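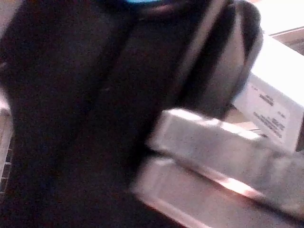 The people who write software for robot hands talk about boxes the way bakers talk about flour. Small white cardboard boxes, mostly, with a bit of print on one face and a top so brightly lit it washes out to nearly pure white. I spent the better part of a Sunday at Varncombe, a little software shop above a bicycle store in Damside, and I don't think ten minutes passed without somebody bringing them up.

Varncombe doesn't build robots. It writes the layer of code that sits between what a wrist camera sees and what the fingers do next, and the product is called Henus. I'd gone in expecting to hear about clever hands, and what I got was a long, friendly education in how badly a hand sees. Put a small camera that close to the work and the nearest finger can blot out half the view, soft and dark and out of focus. White things wash out. Print smears until a label is a few gray lines on a slant, and if you were hoping to read it (I was!) you can forget it.

So Henus leans on edges. It looks for the thin dark gap where one pale object lies along another, and for the bright streak where light catches a rim, and it keeps a running guess about where each object starts and stops. The guess gets refreshed 20 times a second. When the finger covers something, the software holds on to the last good guess and lets it grow slowly less certain, a bit like the way you remember where you left your coffee while you're looking at something else.

The planner comes next, and it was the part I liked best. It drafts 12 possible moves, throws out any that would drag a neighbor along, and scores the rest. All of this shows up in a viewer called Carrasco, which began as a weekend debugging script and is now the window everyone keeps open all day. You can scrub back through a grasp and see which edge the software believed in and when it changed its mind. The colors are terrible - orange on slightly different orange - and there's a long-standing argument over who gets to fix them.

The next release is planned for September, and the big item in it is glare. The team has been at that one for over four months. When I left, the afternoon sun had come around to the bench by the window, and two of the programmers were getting up to pull the blinds.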